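Topic: Who gets to teach the Pustdale weaving?
Board: Crafts, Customs & Old Ways

hedgewitch_ellery
The Otby heritage group wants someone to run a beginners' class in the Pustdale band weave this October. As most of you know, the tradition is that you learn it from a woman in your mother's line, over a winter, while being told you're doing it wrong. The class would be two evenings with a tea break.

I learned it the long way from my great-aunt. Do I say yes?

tablet_loom_tim
Say yes. There are three people left in the valley who can do the ram's horn border and one of them is mad at the other two.

MrsPlum
I would say no. A pattern isn't a recipe. My grandmother would not teach the border to anybody until they could sing the counting song through without stopping, and she had opinions about who was allowed to sing it as well.

tablet_loom_tim
With respect to your grandmother, how many people did she teach?

MrsPlum
One. Me. I take your point and I don't care for it.

coreym
Corey Maihi here, I help with the Otby bookings. For what it's worth we never asked for the border. We asked for "a band." People will go home with something that could hold up a sock. If hedgewitch wants to keep the border back, that's her call and we'll put it in the listing.

oldfordroad
Keep what back, though? The border is in the Endivcombe museum booklet with a full chart. They printed 500 of them. My dentist has one in the waiting room.

MrsPlum
The chart in that booklet is wrong in the second row and I have never told them.

hedgewitch_ellery
I KNEW it. I made that chart up once as a favor to a friend and got a lump.

Okay, so the thing that bothers me isn't really the secret part. My great-aunt taught with her hands over mine. She'd sit behind me and if the tension was off she just pulled. I can't do that with a room of strangers, half of whom will be holding scones. And without it I don't think they'd be learning the weave, they'd be learning the look of it.

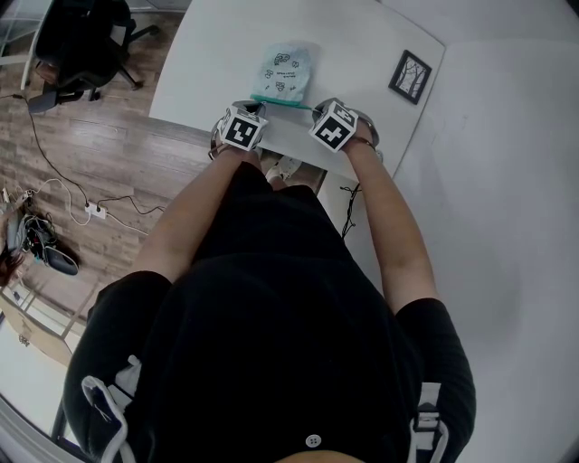 She also made me ask permission from her older sister before I touched the loom, and the older sister said no for a whole year. I don't see how I put that on a sign-up sheet.

coreym
We could add a checkbox.

kbaxter_otby
Kane Baxter, new here. I'd like to be in the class. My mother's family is from Pustdale but nobody on that side wove, they kept pigs. Under the old rule I'm out twice over, being a man and having the wrong aunts. Is there a version of this where I'm allowed?

MrsPlum
Were they the pigs up by Ellery?

kbaxter_otby
Yes, until the eighties.

MrsPlum
Then your great-grandmother wove. She sold bands at the fair and gave it up over a disagreement. I have one of hers in a drawer. You should come and see it, and bring the hedgewitch.

tablet_loom_tim
So that's a yes to the class?

MrsPlum
It is a yes to the drawer.

coreym
Room holds 25, fee is $3 including tea. I need an answer before the bell ringers take the slot.

hedgewitch_ellery
Put me down for plain bands only, no border, and I'm teaching the counting song first. Anyone who wants the rest can come and ask me in the winter and I'll probably say no.

oldfordroad
Can someone please fix the booklet

MrsPlum
No.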